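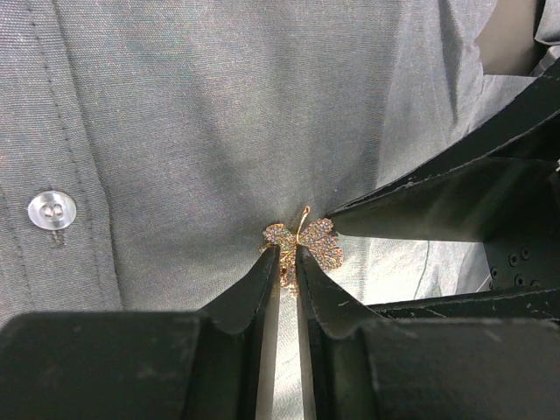
Lenihan Costume Store > Checks > Garments with pinned items

Check sheet: shirt with brooch
Rail 10, garment 2151. Checked by Ross Mowat, Wednesday.

1. Cloth, front. OK.
Grey weave with small pale flecks. Press on the wrong side only, brooch off.

2. Button beside the brooch. OK.
Silvery, raised rim, thread through the holes. If one has to be replaced, match it from the Womum tin and not the general box.

3. Buttonhole stitching. MONITOR.
The short run directly under the button is slightly frayed and its outline is uneven. Trim stray ends with small scissors. Do not pull them.

4. Placket stitching. OK.
Dark line inside the edge, some puckering. Leave alone unless a stitch lifts.

5. Brooch, stones. CHECK AGAIN BEFORE ISSUE.
Leaf shape, gold-coloured outlines, stones set very close together. There are dark gaps between them, so go over it under the bench lamp before marking any as missing. Wipe dry — no spray cleaner.

6. Brooch, pin and catch. TO DO.
Needs to come off the shirt for this. Close the catch and tug gently. Bent pins go in the Vandden sharps tub, never the bin.

7. Cloth behind the brooch. TO DO.
Look for pulled threads and enlarged pin holes. Back with a scrap of cotton if the weave has opened.

8. Storage. ACTION.
Brooch to be bagged and labelled with the garment number, then kept in the Fomton drawer. Shirt goes back on a padded hanger, top button done up.

Items 6 and 7 to be signed off before the August hire. R.M.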